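Warkero adds sloped-wall metal bins to its parts and tool storage range

Two-bin layout shares one station; drain-hole floor now standard 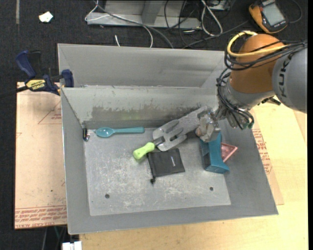
Warkero will begin shipping the Stornik series of open metal bins in February. The series is intended for sorting rooms, repair counters and returns areas where small mixed goods are held loose before they are packed: hand tools, soft pouches, spare fittings and similar items.

Each Stornik bin has four tapered walls that slope down to a flat rectangular floor. The slope moves items toward the center of the bin and keeps them away from the rim, where they are harder to pick up. The floor is left flat so that long-handled tools lie at rest and do not roll into a corner.

Bins may be ordered singly or as a set of 2, placed one behind the other. In the paired layout, goods awaiting inspection go in one bin and goods that have been checked go in the other. The operator works both from the same side of the station.

The floor has 2 round holes. They allow dust and rinse water to leave the bin during cleaning and can also be used to bolt it to a bench or stand. Plugs are supplied for sites that handle screws, washers or other parts small enough to pass through.

Finish and wear

The standard finish is gray. Warkero states that surface wear is expected in normal service. Metal tools dragged across the floor leave swirl marks, and the inner walls lose finish where goods are repeatedly dropped or slid against them. Rims may chip. None of these conditions affects the use of the bin, and they are excluded from the warranty. Deformation of the floor, split corners and failed seams are covered for 30 months from delivery.

"Customers asked us two things about older bins, which were whether the scratches matter and when to replace," said Florencia Garrido, product manager for storage at Warkero. "The scratches don't matter. Replace the bin when the floor no longer sits flat or when an edge can catch a glove. The new data sheet says so in plain terms."

Handling of mixed contents

The data sheet also includes loading guidance for bins that hold both rigid and soft goods. Drawstring pouches should be closed before they are placed in the bin, with cords kept clear of tool shafts and handles. Bladed or pointed tools should be sheathed. Fill height should stay below the rim by at least 15 percent of bin depth.

Availability

Stornik bins will be sold through Sisov, which will stock single bins and paired sets. Matching stands are made by Kiani and ship separately. Existing Kiani stands accept the new bins without an adapter, provided that the upper support rails are the bolted type. Welded stands need a spacer kit, order code on request.

Replacement plugs and touch-up paint in standard gray are listed as spare parts. Data sheets and loading guidance are available from Warkero sales offices and from Sisov trade counters.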